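Moving a kitchen table top from oil to hard wax, and does it need stripping first?
Posted in Furniture and Finishes, Bostham Community Help

hudby_lane
Posted Thursday, 7.40 pm

We have a table made by Polák, bought second-hand with the house. It's pale wood, solid as far as I can tell, because the grain carries on over the ends of the boards. The previous people left a half-used tin of Erkus table oil in the cupboard, so I assume that's what was on it. The top has gone dull and slightly grey where we eat, and a hot dish has left a white ring near one end. Water used to sit on the surface and now it soaks in within a minute or so.

I would like to change to a hard wax finish because I've read you only have to do it every few years. My questions are whether I need to take all the old oil off, whether I can do it without a machine sander (we're in a first-floor flat and the neighbours have a baby), and whether the white ring will come out in the process or needs dealing with separately. It gets used every day for meals and for the children's craft things, so I'd like it out of action for as short a time as possible. I have a long weekend in August.

tallowfield
Reply marked as helpful by hudby_lane

You don't need to strip it back to nothing. Old oil that has dried out is fine under hard wax. What you can't have is anything greasy, or any furniture polish with silicone in it, and a second-hand table may well have had both. So clean it properly first and then sand lightly. Hand sanding is enough for one table top. I've done a bigger one in an afternoon with a cork block and the radio on.

Before you start, try it on the underside or on an offcut. Some hard waxes turn pale wood noticeably yellow, and it's a nuisance to find that out when you've done half the top. Ask for a sample sachet. The paint shop on Hudby Road keeps them behind the counter.

The order I'd go in:

1. Clear the table and wash the top with warm water and a little washing-up liquid. Wring the cloth out hard. Do the whole top, including the parts that look clean, and leave it overnight to dry.

2. Look at the surface in low light from a window and mark any dents and rings with a soft pencil. Small tools and craft things scratch a dry, oiled top more than plates do, so check the places where people work with their hands.

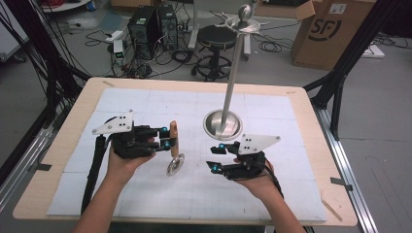 3. Sand with the grain using 120 grit, then 180. Stop there. If you go finer the wax doesn't get into the wood and you end up with a patchy shine. Spend a bit longer on the ring, but feather it out or you'll make a dip.

4. Hoover up the dust, then wipe with a cloth dampened with white spirit. Let that dry with the window open.

5. Put on the first coat very thin. People always use too much. A white nylon pad is better than a brush. Wipe off anything still sitting on the surface after ten minutes.

6. Leave it overnight, then do a second thin coat the same way.

You can eat off it with mats after a day or two. Keep water and hot pans away for a couple of weeks while it hardens. Lay the used cloths out flat outdoors until they're stiff before you bin them. Oily cloths screwed up in a bag can catch fire on their own.

On the ring: if it's white it is usually moisture in the finish and the sanding will shift it. If it's black it has gone into the wood, and that's a different job.

One more thing, the edges. Give the end grain an extra coat, it drinks the stuff.

pipwren
I'd just re-oil it. Hard wax looks nice but when it does wear through you have to do the whole top again or the patch shows. With oil you rub a bit on the dull part and go to bed. We've got young ones too and I do ours at Christmas and in the summer holidays. It costs next to nothing.

Also throw the old tin away if it has a skin on it.

old_saltbox
A warm iron over a dry tea towel took a white ring out of ours. Keep it moving and no steam. Try that before you sand anything.

hudby_lane
Thank you all. Tried the iron tonight and the ring is much fainter, so I'll see what the sanding does to the rest. I'm going to test the wax underneath before I decide between that and the oil. The old tin did have a skin on it.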